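Metal bin for the shed bench: line it or leave it bare?
Lurkdale Home & Shed Forum » Storage

kuo_1863
Posted September 6, 2025
I picked up an open metal bin at a clearance, grey, sloping sides. It's for odds and ends on the bench. The bottom is scuffed and there are a few small holes in it. Do I line it or leave it alone? Small screws are my main worry.

Brikar
Line it. Cut a piece of rubber mat to fit and you're done. Mine has been in since December and hasn't moved.

drilta620
I wouldn't. Rubber traps grit and any damp underneath, and then you get rust you can't see. Bare metal wipes clean. Keep the screws in jars.

Brikar
Only if your shed is damp. Mine isn't.

drilta620
Every shed is damp in winter, mate.

Man-lok Tseng
I'm with drilta on this one. I've kept a bare one on a timber top for 4 years. The inside has gone streaky and the paint on the walls has a few scratches — none of that matters for a bin.
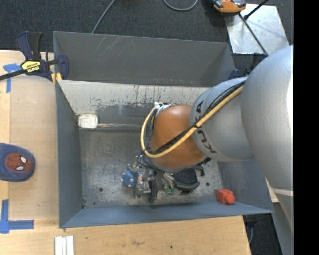 What does matter is keeping it close to empty. Once it fills up, the little things end up in the corners under everything else and you tip the whole lot out to find one of them. I brush the dust out when I remember, which isn't often. If the holes bother you, put a bit of tape over them from the outside.

kuo_1863
Tape sounds easy enough. What about the colour, would you repaint the inside?

Man-lok Tseng
No. It'll only get marked again.

Brikar
I'd still put a mat in it. Quieter, too, when you drop things in.

kuo_1863
Going with tape for now. I'll get a mat if the noise annoys me.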